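How to Judge Whether a Machine Can Take Over a Sorting Chore

Last revised June 21, 2026
Prepared by Hertta Vainio, Meredith Workplace Methods Office

Purpose

The Methods Office receives regular requests from departments that wish to hand a small chore to a robot. Most concern sorting: fasteners into trays, cutlery into drawers, craft supplies into boxes. This page sets out the procedure a department should follow before submitting such a request. It applies to household-type chores in the residences as well as to bench work in the shop.

Before you begin

You will need the items to be sorted, the container they are sorted into, a clear table, a stopwatch and one person who does the chore regularly. No robot is required for steps 1 through 4. Departments that have already spoken with a supplier should complete these steps before any further meeting.

Step 1. Write the chore down as single actions

"Put the small parts away" is too broad to test. Write out each action in the order it is done: find the item, reach it, close on it, lift it, carry it, position it over the correct section, release it. Include the actions people perform without thinking, such as turning a part over to see which kind it is or nudging two parts away from each other.

Step 2. Note what the items and the container are like

Record the size and shape of each kind of item and whether it stands, rolls or lies flat. Record whether it can be damaged by pressure. Do the same for the container. Clear or shiny containers deserve a separate note — a camera may have trouble telling where a wall begins, and glare can move as the light changes.

Step 3. Have a person do the chore with a gripper

Ask the regular worker to carry out the chore with a hand-held gripper in place of fingers. The person keeps full use of eyes and judgment but loses touch. Actions that become awkward at this stage are likely to be awkward for a machine with similar fingers. If the chore needs two hands, use two grippers.

Do not coach the worker. Write down each drop, each second attempt, and each time the worker puts the gripper aside and uses a bare hand.

Step 4. Time both methods

Time a full round by hand, then a full round with the gripper. Repeat on another day with the items laid out differently. In the May review of the Galla parts bench, Vaughn Haverford recorded 900 single placements by gripper. The delays were mostly in the last part of the motion, where the item had to go into a narrow section without touching the divider.

Step 5. Request a machine trial

If the gripper rounds were completed without bare-hand help, the department may request a trial on the Cumeo arm. Trials last two hours and must be attended by the regular worker. The arm is to be tested first on a single item with nothing else near it. Further items may be added only after it has finished that stage without assistance.

Supplier demonstrations do not replace a trial. The Dandau demonstration this spring used one kind of part and a fixed layout, and it told us little about the residences, where the layout changes daily.

Reading the results

At present, the office's view is as follows. Moving one known item from a clear surface to an open bin can often be given to a machine. Sorting mixed items into small sections can be done in part, with a person nearby. Chores that involve cloth, tangled items or tightly packed drawers should remain with staff for now. A slow machine may still be worth having if it can work unattended; a fast one that must be watched usually is not. 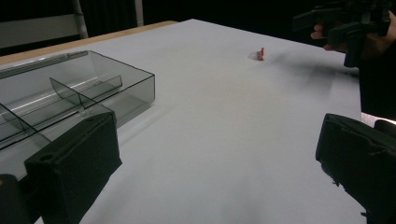
Layout affects the outcome of a trial more than most departments expect, and the table should be set before anyone picks up a gripper. Begin with one small item standing well away from the container, as with the red piece on its pale base, so that the fingers can approach without meeting a wall. Place the divided box to one side and leave the middle of the table open. A tinted see-through box of this kind falls under the note in Step 2, as its long rim catches the light. Keep the same box for the whole trial, and mark its position with tape if it must be lifted out between rounds.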